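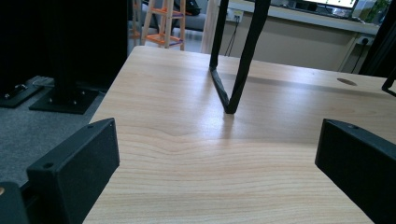
Luster is the first thing I check on any unknown mineral, and it costs nothing! All you're asking is how the surface handles light. Metallic minerals like pyrite and galena shine like metal, vitreous ones like quartz shine like glass, and then there's a whole family of softer looks - waxy, pearly, silky, greasy, dull. If the idea of a reflection "sitting on" a surface seems fuzzy, look at a pale wooden tabletop with a bright glossy streak across the middle. You can see the wavy grain, and you can see the light lying over it, and those are two separate things. Train your eye to pull them apart and you're halfway there.

## What you need

- A desk lamp, or a window with good daylight
- A soft brush and plain water
- A 10x loupe (nice to have)
- A few minerals you already know, for comparison

## Steps

1. Brush off loose dirt, rinse if the mineral can take it (halite can't, it dissolves!), and let it dry completely. A wet stone looks glassier than it is.
2. Find a fresh surface. Weathered crusts fool everyone, and a tarnished chalcopyrite can look like a different mineral.
3. Hold the piece under the lamp and tilt it slowly until a face flashes.
4. Decide on metallic or nonmetallic first. Get that settled before you fuss over anything finer.
5. For nonmetallic pieces, compare with your known ones. Quartz crystals for vitreous, talc for pearly or greasy, satin spar gypsum for silky, kaolinite for dull.
6. Write it down with the type of surface you looked at, e.g. "cleavage face, pearly" or "fracture, greasy."

That last step matters more than it sounds. Stilbite is pearly on its cleavage and vitreous elsewhere, and quartz often goes a bit greasy where it breaks. When I relabeled the Florell drawers, all 147 pieces, I had to redo the first two trays for exactly that reason.

Next up is streak, my favorite test of them all - dig out an unglazed white tile and a lump of hematite!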